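Drawer tables find new homes in Tuvham

It has been a big July for the furniture crew, and I finally have some news that isn't about the leaky roof. The drawer tables are going out! If you've been past our shed in Skindidwood any time this winter you'll have seen them stacked by the roller door, and you've probably been asked to help carry one. Thank you if you did, and sorry about your shins.

A quick catch-up for anyone who missed the last update. The tables came to us from the old Okus training rooms, where they'd been used as desks for years and years. Okus was clearing the building and offered us the lot, on the condition that we picked them up ourselves and were gone by four in the afternoon. We made it with six minutes to spare (I was watching the clock on the ute the whole way through the last load). They're square, solid and a good size for a kitchen corner or a spare room, and the best bit is the great big drawer underneath. I've wanted one for my own place since the day they arrived, and I'm still on the waiting list like everybody else.

Tops first. Most of them only needed a proper wash and a bit of elbow grease on the sticky tape marks. A few had coffee rings that wouldn't shift, so we've kept those for the workshop, where they'll fit right in. The drawers took longer. Some of them came to us jammed shut, and one was full to the brim with old phone chargers, which are now in a tub at the front counter – help yourself if you see yours.

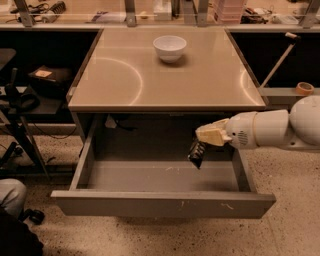
Tuvham Repair and Reuse Club – Furniture Crew

The drawer is what sells these tables. It opens right out and takes up nearly the full width, so you're not fishing about in the back for the thing you want. The one in the photo has a few faint scuffs on its grey floor and some small white chips along the front, and that's pretty typical of the batch. We talked about repainting the fronts and decided to leave them alone. Grey is a hard colour to match, and my one attempt at it came out closer to lavender. If the marks bother you, a bit of drawer liner will hide the inside ones, and there's a tin of touch-up enamel at the shed you can borrow for the front.

I will say a word about the tops too, as people keep asking. They're that smooth tan colour with a thin darker edge, and they do catch the light. Put one under a bare bulb and you'll see the glare straight away. I've been trialling one at home under a lamp with a shade and it's much kinder on the eyes. A small white bowl looks lovely on it, by the way. I'd stick with something plain if you're after a centrepiece.

Now for the money. Tables are $60 for members and $80 for everybody else, and the takings go into the tool fund. The fund got a lovely boost last month when Tóth, the hardware shop on the main street, put in $1000 towards new clamps and a decent sander. That takes us to $4000 for the year, and we only need another $2000 to replace the old bench saw. The saw has been making a noise I don't care for, so the sooner the better.

Pick-up is from the Skindidwood shed between nine and noon. Please bring a friend and a blanket or two, and take the drawer out before you lift – it slides off its runners if you tip the front up a little, and the table is far easier to get through a doorway without it. Measure your doorway as well. We've already had one table come back because it wouldn't go round the corner of a hallway, and it's sitting by the kettle looking for a new owner if you live somewhere with wide halls.

Delivery is a bit trickier. We can drop off in Tuvham for the cost of the petrol, but only when the trailer is free, and the garden crew has first dibs on it until the mulch is finished. Put your name and street on the sheet inside the door and we'll ring when we're heading your way.

Next on the list are the chairs. There's a mixed bunch of them at the back, mostly wobbly, and we'll be gluing and clamping most mornings once the new clamps arrive. Come along if you'd like to learn, old clothes recommended, and bring your own mug because we're short again.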